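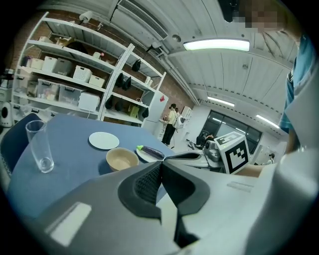
Figure 4. Table layout for the eggplant task: glass, plate, bowl and second plate.

5. Fault during recording: loss of left-hand tracking

5.1 What happened

The recordings at Clerwood used two hand-held grippers, each carrying a cube with black square markers. The pose of each gripper is worked out by the Ren tracking software from the marker faces. Thirty takes were planned for the eggplant task. On replay, 9 of the 30 were found to contain a jump in the left gripper position. The jump lasted for a few frames in most takes, but in 2 of them the left pose never came back and the software went on writing the last good value until the take was stopped.

No warning was given while recording. The status line in Ren reads "tracking" as long as either cube has a valid pose, so the loss of one hand does not change it. The fault was only noticed on the Friday, when the takes were replayed on the arms in the Emthorpe lab at reduced speed. The left arm moved sharply towards the table and the operator pressed the emergency stop. There was no contact with the table and no damage. 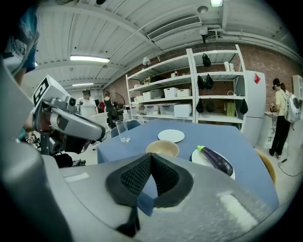
Three possible causes were looked at. The first was a loose cube mount. Both mounts were checked with a torque driver and neither had moved. The second was dropped frames on the USB hub, but the frame counter had no gaps in any of the 9 takes. The third was a wrong face match, where the solver takes one marker for the face next to it when the cube is seen at a steep angle. The logged marker numbers supported this. In all 9 takes the number changed one frame before the jump.

5.2 Why the check did not catch it

The Jostcombe checking script rejects a take if the speed of either gripper goes over a set limit. The limit had been raised in July to let through a faster task and was not put back. A frozen pose has zero speed and passes at any limit.

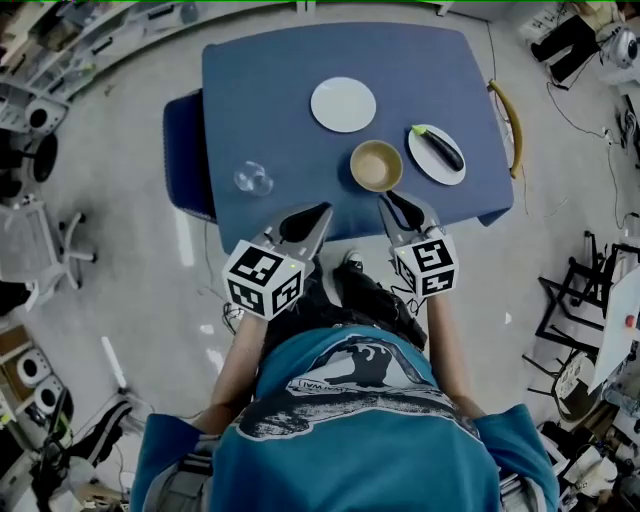
The speed limit was returned to its earlier value and a second test was added, which rejects any take where a pose stays exactly the same for 19 frames. Run again over the full set, the script rejected the same 9 takes and no others. These were recorded again.

5.3 Remaining problems

The Ren status line is unchanged. Replay on the arms is now done only after a dry run in simulation, with one person at the stop button. See Appendix C for the log extracts.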